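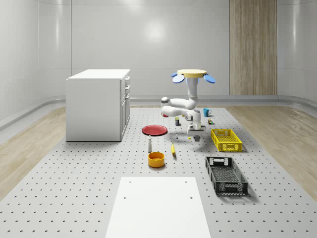

Brophy Folding Step Stool, Two-Step

Item 2722 – In stock, ships from Wallport

Everybody owns a step stool. For most people it is a dining chair, and on bad days it is a dining chair with a phone book on it. The Brophy is for people who have had one of those bad days and would like a flat place to put both feet.

It has two steps, a steel frame and a hand rail that comes up to the knee of a tall person or the thigh of a short one. Folded, it slides into the gap beside the refrigerator where the broom used to live. You will need to find somewhere else for the broom. We have no suggestions.

The treads have a ribbed rubber cover that grips socks well and wool slippers less well. Pop the covers off with a butter knife when they need washing, and let them dry before they go back on. The feet are the same rubber in gray. An earlier version had black feet, and we heard from a lot of people with pale kitchen floors, at length.

Opening it takes one hand. Closing it takes one hand and a small push with the shin, which feels wrong the first few times and then becomes something you do without putting down your coffee.

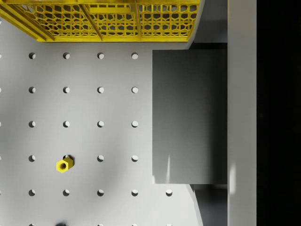 Specifications

Height to top step: 18 inches
Folded depth: 3 inches
Weight: 8 pounds
Load limit: 257 pounds, including whatever you are getting down from the cabinet
Colors: white, oat, Lirach green
Price: $74

Lirach green is darker than it looks on most screens. Ask for a paint chip before you order if you are trying to match a cabinet – returns on color are accepted, but you pay the postage, and a step stool is an awkward thing to mail.

Assembly

The rail goes on with two bolts. The hex key is taped under the lower step, where people tend to find it after writing to us.

From customers

"Bought one for the pantry and then a second for upstairs, so I could stop carrying the first one up and down. I am told this is how it starts." – Maëlys Lecomte

Spare parts

Tread covers, feet and rail bolts are sold separately. Covers for the Ostent three-step do not fit, though they come close enough to be annoying. Orders placed before noon go out the same afternoon, except in May, when we do inventory.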